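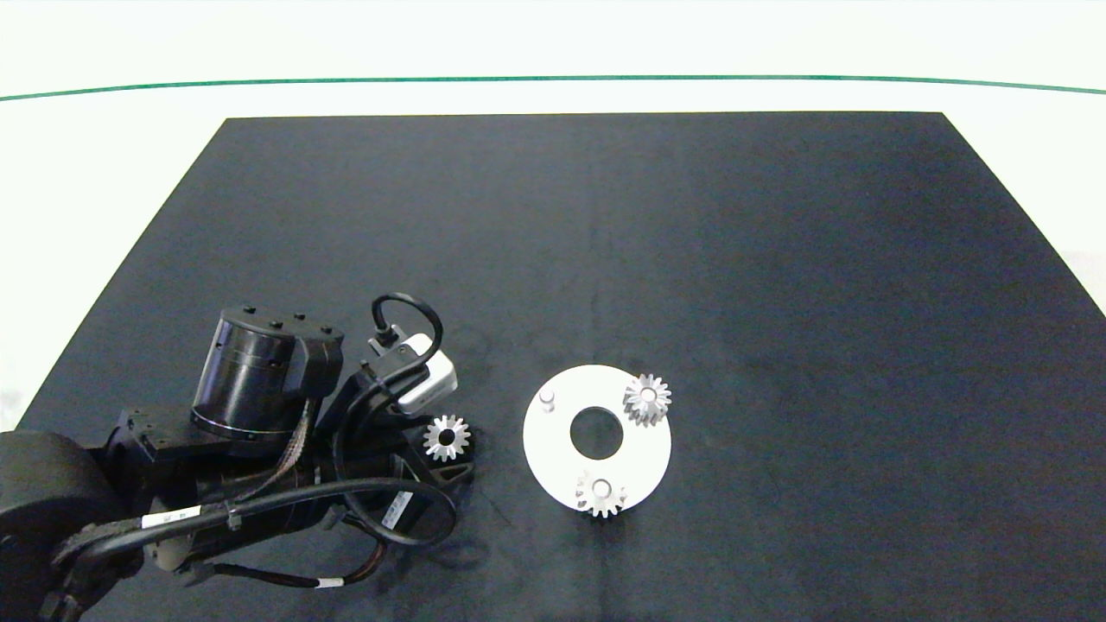

September 16, 2024

Meant to write last night and fell asleep with the pen in my hand, so there is a blue line across the pillowcase now. Feven Alemayehu says it's an improvement.

Today was gears. I had told everyone in July that the little gear set would be a nice easy thing to get right, which is the sort of remark I should be fined for. Three gears, a flat white plate with a hole in the middle, three short pins. A toddler would have it done before the juice ran out. I spent most of the morning reading the Zuvent instructions, 24 pages, of which 20 are warnings in other languages.

Smoothed the black mat twice before lunch. It creases if you look at it. Natnael's theory is that it should be ironed, and he has gone quiet about who owns an iron.

Search this diary Go

Then the gears themselves. They are handsome things, silvery, with a dark hole through each, and I have grown fonder of them than is decent. I keep wanting to put one in my pocket. The pins are the snobs of the set: come at them a hair off center and they simply decline.

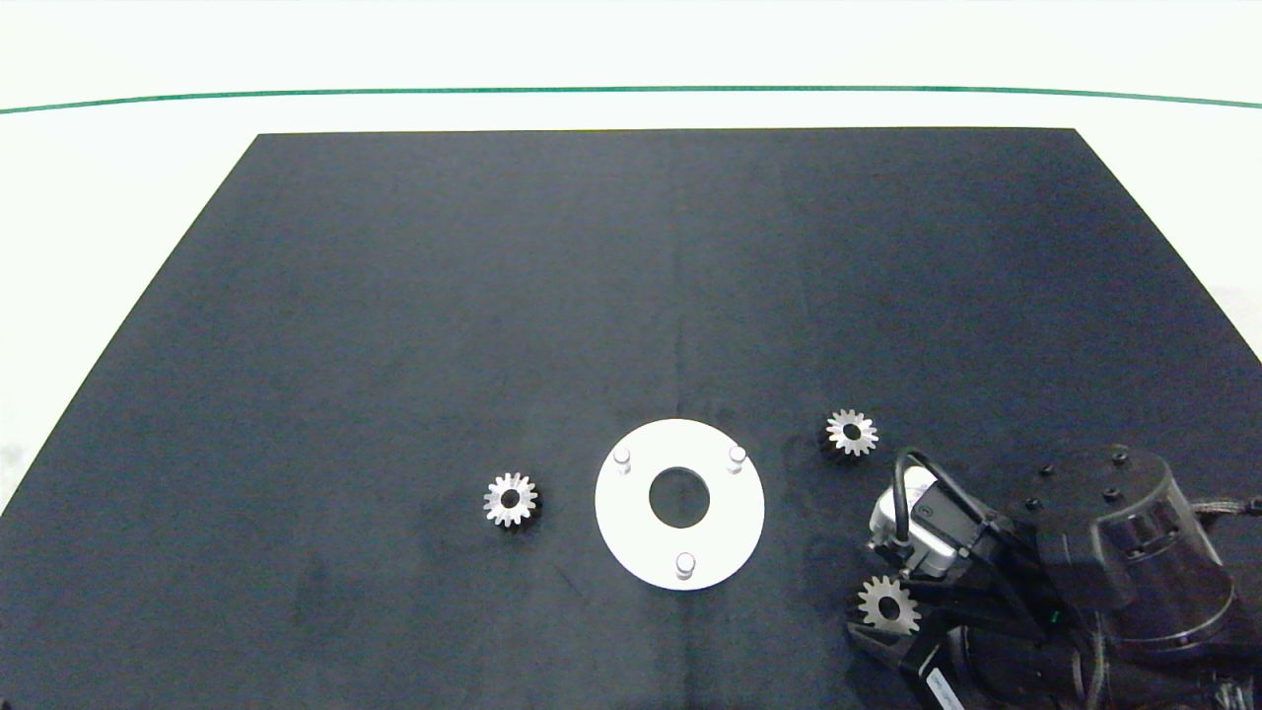

Chaltu wanted to know why we couldn't just buy a set with looser holes, and whether I had looked at what Fikre charges for one. I had. It is $37, and I said I would think about it, in the voice my father used for ponies.

Ate a cheese sandwich over the sink. Levente had taken my mug again.

Wiped the table down after four and stood looking at it longer than it deserved. Dark gray, little pale specks, very restful. I could have put my head down on it.

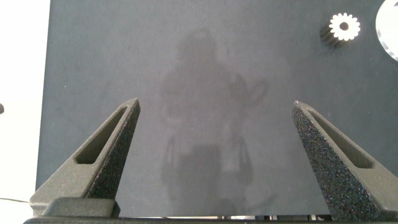

The tabletop, with somebody's shadow or reflection in it.

Tomorrow: find an iron, answer Bezawit about the invoice, buy bread. Pillowcase is soaking in the bathroom sink and the line hasn't budged.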